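Bun duty continues at Drolter

The steamed bun set now stands at 500 examples, and Ramil Lagman would like it known that he has driven the arms for most of them. The job is bun, plate, steamer, repeat, until the learning system gets the idea.

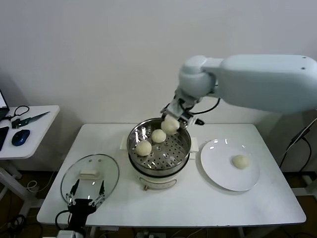

Right arm at the steamer, one bun still on the plate.

Every run also records from the wrists, where dinner looks far more dramatic.

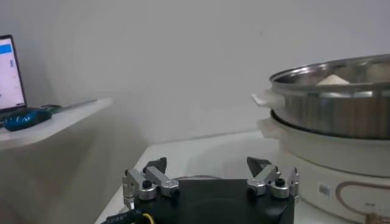
Wrist view, gripper open.

Jolanta Pawlak threw out 39 runs in October, mostly for hesitation. Ramil calls it thinking.

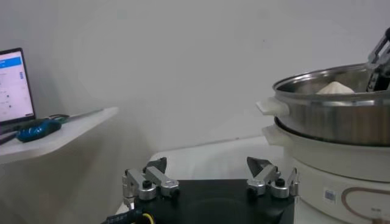
She has since agreed to keep the slow ones, tagged as slow, and Ramil has stopped bringing it up at lunch.
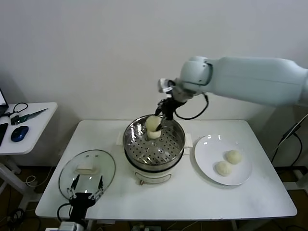

Variety is the next headache. Jolanta wants the starting layout changed between runs, so a pair of buns nearly touching on the plate, as they are here, counts as its own case. Sign up with Maeve Kavanagh for a shift. Bring your own lunch.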